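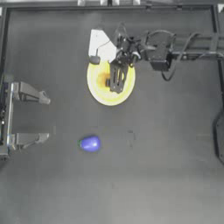

Stain on a yellow plate, have I ruined it?

Posted by pantryMoth

Hi everybody, long-time reader and hardly ever a poster. I have a yellow plate with a brighter rim and a paler, creamier middle, and over on the left half there is an orange-brown smudge that fades out toward its edges. It sits on a dark gray surface most of the day, so the yellow really sings and the smudge sings right along with it.

The plate came from a box of odds and ends I bought at the Vestside flea market last May, and I have been eating my lunch off it ever since (curry, mostly, and a lot of tomato things, so I do have my suspicions). Dish soap does nothing. I tried a soak overnight and it looked the same to me in the morning. I don't know the maker. The seller thought Fröhlich but there's no mark on the back that I can find, even with my reading glasses on.

Is it worth saving, and what would you try first?

Reply by Loneck_Lou

Oh, I love a yellow plate! My grandmother had a whole stack and they made even boiled potatoes look cheerful. First question, what is it made of? If it's plastic or melamine, turmeric gets right down into the surface and you'll be at it for weeks. If it's glazed pottery you have a much better chance.

For either one I'd start with plain baking soda and a few drops of water, mixed until it's like toothpaste. Spread it on, leave it while you have your coffee, and rub gently with a soft cloth. I've rescued nearly 80 thrift store dishes that way over the years and only gave up on a handful.

Reply by dishrack_dan

Lou, I have to disagree a little about the rubbing, gentle or no. Baking soda is still gritty and on a soft glaze you can dull the shine, and then you have a stain AND a matte patch. I did it to a serving bowl and my wife still brings it up when company comes.

Put it in a sunny window. I mean it! Wash it, leave it damp, and let it sit facing the light for a few afternoons. Food color often fades in the sun and it costs you nothing.

Reply by Loneck_Lou

Dan, I have never dulled a plate in my life, but I'll grant you I have a light hand. The sun trick is good for tomato and turmeric. It won't do a thing for a scorch mark or for rust, and orange-brown could be either one.

Reply by Þröstur Brynjólfsdóttir

Good evening from a rainy kitchen where the sun method would take until summer. I used to mend and clean crockery for a small shop called Treser, and I would want to know if the glaze has fine cracks. When it does, the color can creep in underneath, and a blotch that fades at the edges makes me wonder about that. Hold the plate at a slant under a lamp and look for tiny lines.

If you find them, try a long soak in ordinary drugstore peroxide, covered, for a day or two, then rinse it very well and let it dry slowly. No bleach, please, it can make an old glaze flake. And I would not eat curry from it again until you know what you have, at least not the wet kind.

Reply by dishrack_dan

Seconding no bleach. Not seconding a ban on curry. A plate is for eating off of.

Reply by pantryMoth

You are all so kind, thank you. I went over it with the lamp and I think there may be a line or two near the smudge, but my eyes aren't what they were and my daughter says she can't see any. It feels heavy and cool, so I'm guessing pottery. I'm going to give it a few days in the window first because I'm lazy, and then the peroxide if it needs it. Lou, I'm keeping the baking soda for my tea mugs, which are a disgrace.

Reply by Loneck_Lou

Tea mugs are exactly what it's for. Post again when the window has had its turn, and if you ever see another yellow one at Vestside, I'll happily pay you back for it plus the postage!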